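La cama de en medio
Del edredón arrugado, la manta de lunares y la vieja guerra doméstica de las ocho de la mañana

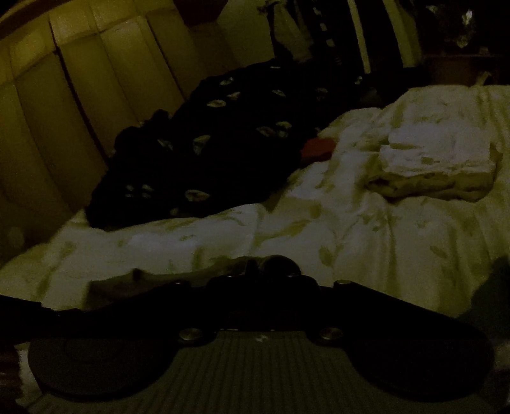 Mi madre distinguía dos clases de personas: las que hacen la cama y las que esperan visita del juzgado. Yo pasé a la segunda categoría en cuanto tuve casa propia, y en ella sigo, con un edredón blanco de ramitas verdes y amarillas que a media tarde conserva todavía el relieve de la noche. Cordilleras, un par de valles y, hacia un lado, un monte al que ya le tengo cariño.

Lo compré por las hojas. El catálogo de Mevitar prometía «un despertar en el jardín», y es cierto que el estampado es tan discreto que con la luz baja hay que buscarlo. De jardín, poco. De tela que se arruga con solo mirarlo, bastante.

Encima vive la manta azul marino, salpicada de manchas blancas y grises, a medio camino entre el leopardo y el cielo de agosto. Nadie en casa recuerda haberla elegido. Se amontona en diagonal, siempre en diagonal, y termina apoyada contra el cabecero acolchado como un perro que sabe que no debería estar ahí. Más allá empieza la ropa, ese territorio que no está lo bastante sucio para la lavadora ni lo bastante limpio para el armario.

Le conté todo esto a Maëlys Hervieu, que lleva 12 años entrando en dormitorios ajenos para poner orden y cobra por ello lo que merece. Esperaba un sermón. Me preguntó a qué hora desayuno.

—Si tiene que elegir entre el café y las esquinas, elija el café —me dijo—. Pero saque la ropa de la cama. La ropa es la que manda.

Su método, explicado sin los adornos del folleto, consiste en abrir la ventana, echar el edredón hacia los pies, irse a desayunar y volver. Al volver se sacude dos veces desde las esquinas de abajo, se estira hasta la almohada y se deja en paz. La manta se dobla en tres, a lo largo, y se tiende a los pies. Los cojines decorativos le parecen «un segundo empleo».

Henk Verbeke, tapicero jubilado y vecino mío del tercero, discrepa en casi todo. Para él una cama es un mueble vestido y una manta echada de cualquier manera ofende al cabecero, sobre todo si es acolchado, porque se come el polvo y luego no lo devuelve. Recomienda pasarle el cepillo blando de la aspiradora una vez al mes. Yo asentí con mucha seriedad. Era enero y desde entonces lo evito en el ascensor.

La industria, mientras tanto, huele la culpa. Waso vende unas pinzas para que el relleno no se escape de la funda, 25 euros el juego, y Stelgate ofrece por 99 una banqueta de pie de cama cuya función, según la etiqueta, es «acoger textiles». Es decir, que la ropa se mude medio metro. La probé un fin de semana en casa de mi hermana y acogió tantos textiles que dejó de verse la banqueta. De la manta lastrada de Dawber, 157 euros, solo diré que no se amontona: hacen falta dos adultos para moverla.

He seguido el método Hervieu durante un mes, con resultados desiguales. La ventana la abro. El café me lo tomo. Lo de volver ya depende del día — y de lo que dure la tostada. Las mañanas buenas el edredón queda liso y entonces sí se ven las hojas, las alargadas y los tallos que trepan entre ellas, y entiendo por qué lo compré.

La manta la doblo en tres, a lo largo, como me enseñaron. Por la noche está otra vez en diagonal.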